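Bimanual coffee task: does splitting the demos by stage help?

Forum: Manipulation and Imitation Learning
Started by: kettle_logic

kettle_logic
Posted Mon 6 November
We finished the comparison I mentioned in the Hornita thread and I would like some eyes on it before we write it up. The task is making a capsule coffee with two arms. The right arm takes a capsule off the stand and puts it in the slot, the left arm handles the glass and the tray. The arms are teleoperated for the demos and then run on the learned policy.

We trained two policies on the same 44 demos. One sees whole episodes from start to finish. The other gets the same data cut into stages, with a stage index as an extra input. We call the staged one Ekon. Same network, same cameras, same training steps.

The stage that separates them is the insertion.

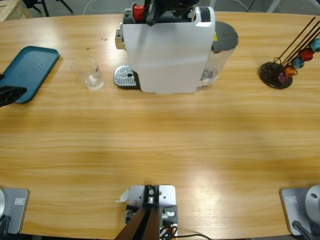

Right arm with a red capsule part way into the slot.

Each policy got 39 trials. The whole-episode policy had 9 insertion failures and Ekon had 2. A failure means the capsule was dropped, or it was let go before it was down in the slot. The other stages came out close enough that I would not claim anything from them.

Setup notes: the fixed camera covers the full table, and there is also a camera at the wrist. No force sensing.

pinion39
Nice result, but I don't think you can put it down to the staging. A stage index tells the policy where it is in the task. The baseline has to work that out from the images. You may be measuring how bad the baseline is at keeping track of progress, and a little history would fix that. Did you try giving it the last few frames?

kettle_logic
No, single frame for both. Fair point. I can run a version with history, it would just take a while to get the robot time back.

sam_torque
Who sets the stage index at test time? If a person is pressing a key then the comparison is off.

kettle_logic
Nobody presses anything. There is a small classifier on the fixed camera view that picks the stage. It was trained on the same demos with the cut points as labels. When it gets the stage wrong we count whatever happens next against Ekon.

sam_torque
OK, that answers it. I'd put that in the first paragraph of the writeup, it was the first thing I wanted to know.

mossy_encoder
We did something like this with Ryu in June and got the opposite. Staged was worse. The policy would finish a grasp, the classifier would flip to the next stage a moment early, and the arm would leave without the part. We went back to whole episodes and never looked at it again. How are you dealing with the boundaries?

kettle_logic
The stages overlap in the training data. The frames near a cut go in twice, once under each index, so an early flip still lands on something the policy has seen. Without the overlap we had the same trouble you describe. It would stop above the slot and hang there.

The other thing that mattered was where we cut. Our first try put the boundary at first contact between capsule and slot, and that was a bad choice. The fixed view doesn't show contact well once the gripper is over the machine. We moved the cut earlier, to when the arm starts down toward the slot, and left the whole insertion in one piece.

The wrist camera gives the policy a much closer look at the machine, and I think it would be very hard to do this task without it.
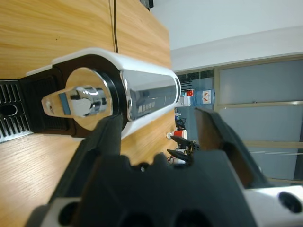

One drawback is reflections. The chrome picks up the table and whatever else is near it, so the same arm pose can give a different picture from one day to the next. We randomized brightness and color in training and it helped both policies. I don't have a clean number for how much, we turned it on for everything and left it on.

mossy_encoder
The overlap might be what we were missing. Ours were hard cuts. I still wouldn't call it settled from one task, though.

pinion39
Agree with that. Also, all of your trials are on one coffee machine, right? The Brustia benchmark people swap the appliance halfway through for this reason. A policy can learn one slot very well.

kettle_logic
One machine, yes. I'm not claiming it carries over to another one. The claim is that on this task, with this much data, cutting by stage gave fewer failed insertions.

pinion39
Then I'd put it in those words and drop "staging improves long-horizon manipulation" from your Hornita post. That one reads a lot bigger.

kettle_logic
Yeah, I'll change it.

sam_torque
Did you change the capsule color between trials? If every demo used red I'd worry about that before the machine.

kettle_logic
Mixed colors in the demos and in the trials. I haven't split the failures by color. The logs have it so I can do that this week, and the history baseline goes in the queue after that.

mossy_encoder
Post the cut points too if you can. I'd like to rerun ours with the overlap - we still have the data.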